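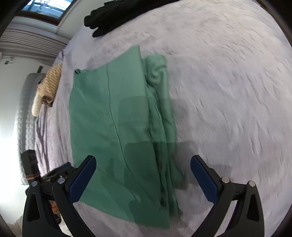

Stitosa Holiday Rental Listings, Version 2

Overview

The Stitosa collection contains the text of 1638 vacation rental listings, together with the structured details that property managers supplied when each listing was submitted. It was assembled by the Stumow office to support research on how short-stay properties are described to prospective guests, and to provide a common reference for organizations that build search and booking tools.

Each record corresponds to a single property. Where a property was listed more than once in the same season, only the most recent listing has been kept. Earlier versions are held by the Stumow office and are not part of this release.

Contents of the release

The release consists of a main table, a regional table and a file of notes. All files are plain text, encoded in UTF-8, with fields separated by tabs.

listings.tsv -- the main table, one row per property
regions.tsv -- region codes and the names used for them in the listings
notes.txt -- corrections made after the first release

Fields in the main table

listing_id: A permanent identifier. Identifiers are not reused after a listing is withdrawn.
region: A code that refers to the regional table.
property_type: One of villa, apartment, cottage, guest house or other.
sleeps: The maximum number of guests stated by the manager.
bedrooms: The number of bedrooms. Studios are recorded as zero.
season: High, low or year-round.
min_stay: The shortest permitted stay, in nights.
description: The full text of the listing, as submitted.
amenities: Terms from the controlled list, separated by semicolons.
house_rules: Free text. This field may be empty.

Missing values are left blank. A blank in the amenities field means that the manager did not complete that part of the form, and it should not be read as a statement that the property has no amenities. The value "none" is used where a manager confirmed that no listed amenity applied.

Source and collection

Listings were submitted by property managers through the Ginting form, which has been in use in all 54 regions covered by the collection. Managers agreed at the time of submission that the text could be redistributed for research and development purposes. No listings were gathered from public booking sites.

Of the records in the main table, 897 describe properties on the coast. The remainder are inland and are weighted toward the lake and hill districts. Users who intend to compare regions should note that managers on the coast tend to write longer descriptions, and that several of them use the same opening paragraph for every property in their care. These repeated paragraphs have been retained.

Processing

Street addresses, telephone numbers, door codes and the names of private owners were removed from the description and house_rules fields. Removed passages are marked with the word WITHHELD in square brackets. Spelling, capitalization and punctuation were otherwise left as the managers wrote them, including in cases of obvious error.

The amenities field was standardized by hand under the supervision of Qistina Sitompul. Terms such as "plunge pool" and "splash pool" were merged. "Sea view" and "partial sea view" were kept separate at the request of the Desard working group, which had found the distinction useful in its own studies of guest complaints.

Known limitations

Listings are promotional documents. Statements about distance to the beach, quietness and size of outdoor space were not checked on site. Walking times in particular should be treated with caution.

The season field was added to the form after collection had begun. For older records it was inferred from the description, and a small number of these may be wrong. Version 1 also contained an error in which gardens shared by several units were recorded as private. This has been corrected -- the affected identifiers are given in notes.txt.

Prices are not included. Requests for rate information cannot be answered by the Stumow office.

Terms of use

The collection may be used and redistributed without charge, provided that Stitosa is credited and that changes are clearly described. It may not be used to contact property managers or to attempt to identify owners. Managers may request the removal of a listing at any time, and removals take effect in the next release.

Maintenance

The collection is reviewed each January. Corrections should be sent to Custódio Godinho at the Stumow office, quoting the listing_id and the field concerned. Proposals for new amenity terms should be submitted separately, with at least one listing in which the term appears.

Last revised 11th May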